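Open day at the Gilchrist building - anyone else go?

tralley_fan
Went over to the Clastari open day in November and I'm still thinking about it. I expected a big arm behind a fence. Instead the part I liked best was a table at the back where people work with a pair of hand-held grippers, one in each hand, and the robot side learns from what they do. Line was long, but they let you watch as close as you wanted. Anyone else make it?

dhenare
I was there in the afternoon. Sorry, but I was a little let down. If a person is doing the picking, that's a person picking. I drove in from Fulloscombe for a robot!

Costigan_B
You left too early then, dhenare. The arm ran at 5 and it was pretty good - slow, but good. The guy doing the talk said they had 2460 recordings of small jobs so far, and 326 of those were with lidded boxes. Lids are a pain, apparently.

dhenare
OK, I missed the 5 o'clock run. Still think the flyer oversold it.

tralley_fan
Fair about the flyer. I got to stand right by the table for the box one, so I'm putting up the picture for Costigan_B, who asked me about the grippers.

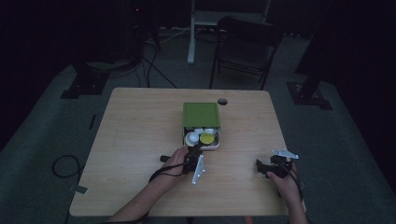 Green-lidded container, lid up, with a gripper in each hand.

Costigan_B
Thanks! Smaller than I remembered. Did you get to try them?

tralley_fan
I did, for a couple of minutes. Way harder than it looks, you want to use your fingers so badly. I dropped everything on my first go and my kid thought it was the best part of the day.

assunta_n
What are the dotted plates on them for? I couldn't hear a word from where I was standing.

Costigan_B
Tracking markers would be my guess, but I didn't ask. Chantelle at the front desk was taking email questions, so you could try her.

dhenare
If they do another one I'll go and stay for the arm this time. Somebody post the date.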